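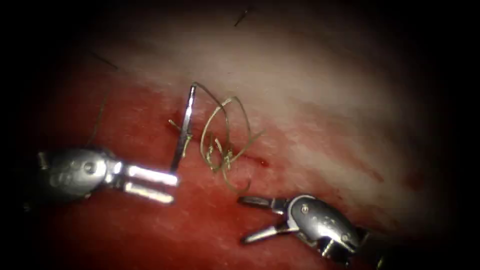 ## Night shifts at Brunuswood

Panagiotis Hodžić has worked in the supply room at Brunuswood for 13 years, four of them on nights. He drives in from Trenton and starts at 10 p.m.

"You get used to the hours," he said. "I never got used to the parking."
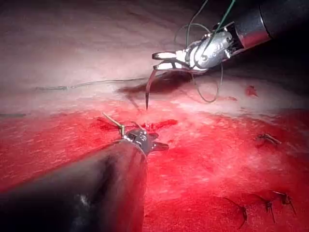 His main complaint is the ordering system. In December the hospital had 1,114 open orders, and he went through them by hand. "Around 82 were duplicates. I called the vendor, and they told me to send a form."

Golob takes a milder view and said the new forms had cut down on late deliveries, at least on the day side.

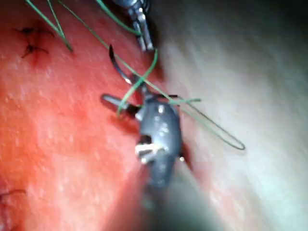
Bidbridge, in an email, agreed that nights had been left out of the planning and asked for a second clerk.

Hodžić would take one. "Start them at midnight," he said. "The trucks come at one."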